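In Defense of the Tray on the Bed

4 min read

My mother believed that a bed should be made by eight in the morning and that once it was made, it should be left alone until night. You did not sit on it in your outdoor clothes, you did not fold laundry on it, and you certainly did not bring toys onto it. I kept faith with that rule for a good many years, long after I had a home of my own and there was no one left to check on me. I would like to spend a few minutes arguing against it, with all the love in the world for my mother.

A bed is the largest flat surface most of us own. In a small apartment it may be the only one, once the desk has a computer on it and the kitchen table has the mail, the fruit, and whatever somebody meant to take back to the store in January. Children worked this out long before I did. A quilted bedspread is soft on the knees, it's quiet, and when something gets dropped it doesn't break or wake the neighbors downstairs. What it isn't very good at is keeping things together, and that's where I think my mother had a point, because small things do roll, and they do end up under your back at two in the morning. I have slept on a plastic carrot. I don't recommend it.

So my answer is a tray. A plain plastic one with sides, in a color you can't lose, set down right on the covers. Everything that is in play goes in the tray, and when bedtime comes, you lift it off in one go and the bed is a bed again.
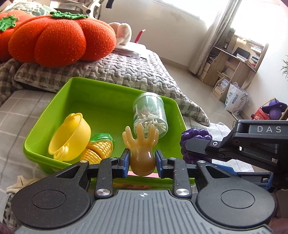 A green tray on the bedspread, with a toy pot, corn, and a jar of cotton swabs.

I am fond of the mix you get in a tray like that. A cooking pot on its side, an ear of corn, and then a jar of cotton swabs, which belongs to no kitchen I ever cooked in. I used to be strict about this sort of thing. I had bins with labels, play food in one and bathroom things in another, and I spent 16 dollars on the labels alone, and I was always a little cross when I found the wrong item in the wrong bin. Now I think the sorting was mostly for me. A child making soup will use whatever is near, and cotton swabs make perfectly good noodles (I have been served them, with great ceremony, and asked for seconds).

The knitted pumpkins would have bothered me once, too. Surely pumpkins go away when fall is over? But a cushion in the shape of a pumpkin is still a cushion, and somebody had the patience to make all that orange yarn go round. Leave them out, I say. Lean on them.

My friend Gangadharan Suvarna disagrees with nearly all of this, and he has told me so over many cups of tea. He holds that a bedroom should be restful, and that you can't rest in a room where a desk, a laptop, and a bunch of purple grapes are all looking at you. I take his point about the desk. On the grapes I won't budge.

Write to us at the letters page | © May 2026 Sorik | Back to top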